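Zilasell opens its doors, and its wallet envelope

The open day at Zilasell began with a lanyard, a pastry and a 3-page form promising we would not touch anything. I was there to see Drutau, the table-clearing kit the company wants to rent to cafeterias, and to find out whether a school kitchen could afford it. The brochure, dated March 17, 2022, calls it "a colleague." The colleague has two arms and comes with a service contract.

Agathe Perrin led our group past the coffee machine and onto the demo floor - concrete, chilly, and taped off in places we were asked to respect. She runs customer trials and has the calm of a person who has watched a great many plates go the wrong way. Each arm has its own small camera near the gripper, and the customer gets that view on a tablet. I spent most of the visit staring at it, like everyone else. Drutau's job was to sort plates by color and put them up on the little shelf.

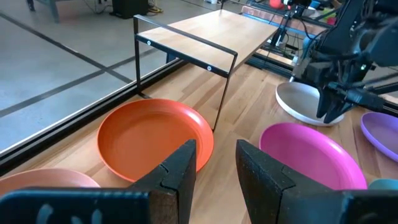
What it costs, and what it doesn't say

The rental is 197 a week per station, with a minimum term of 6 months. Pranab Haque, from sales, said this quickly and then offered more pastry. Setup is extra, and so is a spare set of finger pads. Training for kitchen staff is free, provided they come to Zilasell for it.

I asked about stacks, soup bowls and forks left under napkins. Plates are covered. Bowls are promised for August. Forks got a thoughtful nod.

Kavinda Biswas, who buys for a hospital kitchen, wanted to know who picks up the phone at breakfast time. The answer was a web form. She wrote that down and underlined it.

I left with a tote bag, a quote and an invitation to a two-week trial. We'll probably take the trial, if they can get the thing through our kitchen door.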